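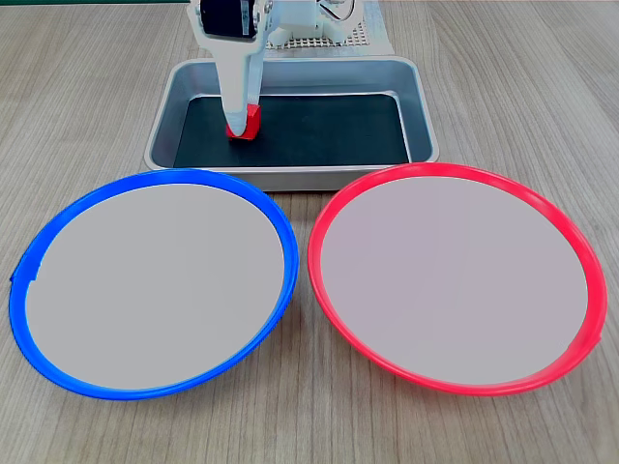
COMMUNIQUÉ DE PRESSE
Novembre 2024

Vasport lance Sider, son kit de tri robotisé pour paillasse et salle de cours

Disponible dès maintenant à la commande. Bras, pince, accessoires de tri, logiciel. Livré en un seul carton.

Vasport annonce l'ouverture des commandes de Sider, kit de manipulation sur table destiné aux lycées techniques, aux écoles d'ingénieurs et aux petits laboratoires. Une première série de 148 exemplaires, assemblée dans l'atelier de Krajewska. Les 94 établissements inscrits sur la liste d'attente depuis le mois d'août sont servis en priorité, les autres commandes suivent dans l'ordre d'arrivée.

Le principe est simple : un bras compact, une zone de prise, deux zones de dépose, et un exercice de tri par couleur que les élèves peuvent programmer dès la première séance. Pas de cage, pas d'armoire électrique. Une table ordinaire et une prise de courant.

« On voulait un exercice qui se comprenne sans lire la notice. L'élève voit la pièce, il voit les assiettes, il sait ce que le bras doit faire. Après, il faut l'écrire, et c'est là que le cours commence », explique Evaristo Fontana, responsable produit chez Vasport.

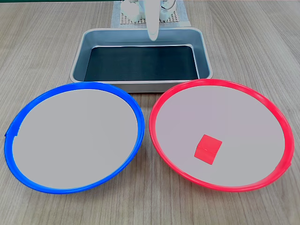 L'exercice de tri fourni avec Sider s'appelle Dreson. C'est lui qui ouvre le manuel, et c'est aussi celui qu'on nous demande de montrer sur les salons. Consigne de base : chaque pièce va dans l'assiette de sa couleur. Un cube rouge dans l'assiette à bord rouge, l'assiette à bord bleu qui reste vide, le bac aussi : pour l'enseignant, le résultat se lit d'un coup d'oeil depuis le fond de la salle. Les variantes viennent ensuite, consigne inversée, pièce déplacée en cours de route, tri à l'aveugle pour les plus avancés. 20 fiches en tout, corrigés compris.

Côté logiciel, deux modes. Un mode blocs pour débuter, un mode Python pour la suite. Les trajectoires s'enregistrent à la main ou par script, et se rejouent pas à pas pour retrouver l'erreur. Chaque essai est gardé avec sa date et le nom du groupe. Export en CSV, rien n'est envoyé à l'extérieur de l'établissement.

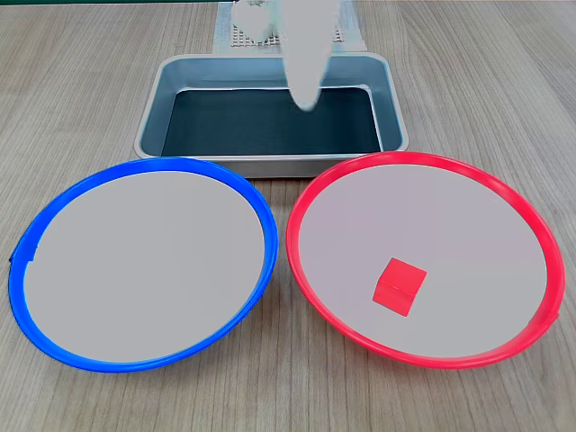

Un point sur lequel les équipes pilotes ont beaucoup insisté : le retour du bras après la dépose. Dans la version préliminaire il repassait trop bas au dessus des assiettes. La trajectoire de dégagement a été revue, elle est maintenant réglable en hauteur et en vitesse depuis l'écran d'accueil, avec un profil lent par défaut pour les classes.

« Mes étudiants ont relancé la séquence 100 fois dans la semaine, en changeant un seul paramètre à chaque fois. C'est exactement l'usage que je cherchais », témoigne Rajitha Siriwardena, enseignante en automatique et utilisatrice du kit pilote.

Contenu du carton
Bras et pince, montés et réglés
Bac de prise en métal, fond sombre
Deux assiettes de dépose, bord bleu et bord rouge
Jeu de cubes
Licence logicielle établissement, sans limite de postes
Manuel et fiches Dreson, en français et en anglais

Tarif sur devis, remise pour les commandes groupées. Prêt d'un kit de démonstration possible, dans la limite des stock disponibles. Pièces de rechange vendues à l'unité.

Contact presse
Service communication Vasport, à l'attention d'Evaristo Fontana
Visuels haute définition et fiche technique complète sur demande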